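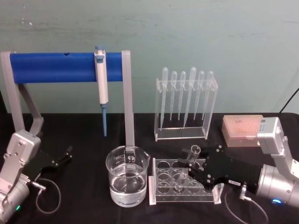

July, 4:30 p.m. Back from the Adeyemi open day. Binta Okeke drove. Signed in at bench 3, got a badge with my name spelled wrong, and went straight to the wet-lab demo before the talks let out.

The cell is two arms on one controller, running Kadow's scheduler. The job today was tube handling: rack, beaker, rack. Efe Oyelaran gave the tour and quoted 32 seconds per tube, which I did not time. Grip force is set per labware type in a plain text file — sensible.

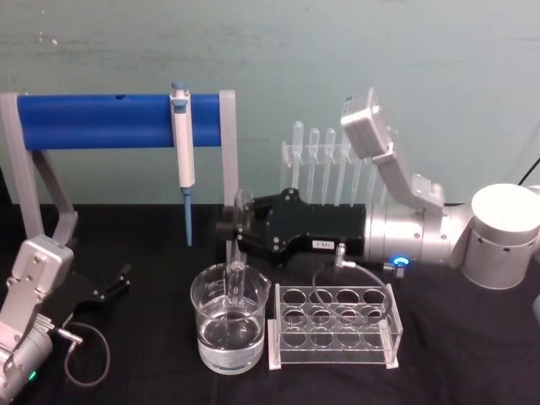
*G. Iyamu, bench notes*

Asked Efe how the dip depth is set. It is taught by hand once per beaker and stored as an offset from the rim. No liquid level sensing yet. Plain water for the visitors. 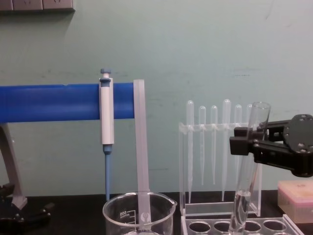 **Category: Site visits / Handling**

Clear glass is the hard part. Efe said the depth data drops out on tube walls, so they fit the rim and infer the axis. Modupe Afolabi asked about wet glass slipping and got a vague answer. Follow up.
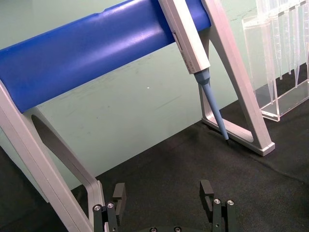
My own interest is the pipetting step, planned for version 2. The arm would have to lift a manual pipette off the stand and put it back. With the tip down at mat level, there is next to no clearance for a sloppy return. I would raise the crossbar first. Ayodele wants a quote from Fledar for 11 stands. Write to him tonight.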